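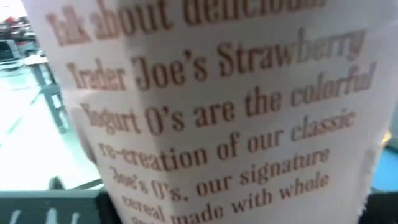
The on-box pitch on Trader Joe's Strawberry Yogurt O's. Cereal boxes stay on the yes list in Wanis.

Wanis cardboard pickup going to every other week

23 February 2018

WANIS - Cardboard and mixed paper will be picked up every other week starting next month, down from weekly. Town council voted it through last night after a long meeting, most of it spent on parking at the boat ramp.

Trash stays weekly. Bottles and cans stay weekly. Just the paper side is changing.

The town's hauler, Skalludico, asked for the change back in December. Price paid for baled mixed paper has dropped hard and the mill that takes Wanis paper, Skovex, is now turning back loads that come in wet or with too much food in them. Five loads rejected since the fall. Each one had to be trucked to the landfill and the town got the bill for it.

"We used to get a check for this stuff. Now we get an invoice," said Angus Baxter, who runs public works for the town. "I'm not going to tell people it's going back to how it was, I don't see it."

Wanis sent out 184 tons of paper and cardboard last year. Baxter said the tonnage is fine, it's what's mixed in with it. Pizza boxes with cheese stuck to them. Diapers. A garden hose, twice. Coffee cups are a big one, people think they're paper and the mill won't take them.

What's a yes: shipping boxes (flatten them), cereal and cracker boxes with the liner bag pulled out, paper egg cartons, newspaper, junk mail, school paper, magazines, paper towel tubes. Windows in envelopes are OK.

What's a no: anything greasy, paper cups, frozen dinner boxes, paper plates, gift wrap with foil or glitter, milk and juice cartons, tissue, shredded paper unless its in a stapled paper bag. No plastic bags at all. Don't bag your cardboard in plastic, crews have been told to leave it at the curb with a tag.

Frozen boxes got the most questions. They have a coating so they hold up in the freezer and the mill can't break it down. One woman from the Ki Street side of town said she had been putting them in for nine years and nobody ever said a word. Baxter said that was probably true.

The town splits into A weeks and B weeks. Everything north of the tracks is A, south is B. Ki Street, which crosses, is all A. Calendars go out with the next water bill, and extras will be at town hall and at the library desk.

Lids. The council also put in a lid rule. Paper bins have to be closed, or the paper covered some other way if you don't have a lid. Wet paper is the main reason loads are getting turned around. Replacement lids are $16 at the public works garage, cash or check, no cards. Baxter said he has a stack of them but not a huge stack, and he is ordering more.

Not everybody was on board. Several people said two weeks of boxes won't fit in one bin, with the amount of stuff that comes by mail now. The council's answer was that flattened boxes can be tied with twine and set next to the bin. No wider than the bin is tall. Twine or string only, tape is no good.

A second bin can be requested for free while they last. Call the garage or fill out the form at town hall. There are 1,043 households on the pickup route and the town does not have a second bin for each, so it's first come.

Apartment buildings with dumpsters aren't affected. Neither are businesses, they have there own contracts. The drop-off container behind the fire station will stay open, same yes and no list, and it's getting a padlock at night on account of a mattress that was left in it over the holidays.

The vote was 4-1. The no vote came on the lid fee, which one council member wanted waived for the first three months. That didn't get a second.

The town's contract with Skalludico runs through the end of next year. Baxter said he has talked to another hauler two counties over but that there's no offer on paper. He expects to be back in front of the council in the summer with numbers on how many loads got turned away under the new schedule. If it's still bad, the next step would be pulling mixed paper out completely and taking cardboard only. Nothing decided on that.

Leaf and brush pickup dates will be set at the next meeting. The boat ramp parking question was tabled.

First A week is the week of March 5. First B week is the one after. Bins out by 6:30 a.m., trucks are coming earlier than they used to on the north end.

Questions on pickup go to the public works garage, weekdays until 3:30.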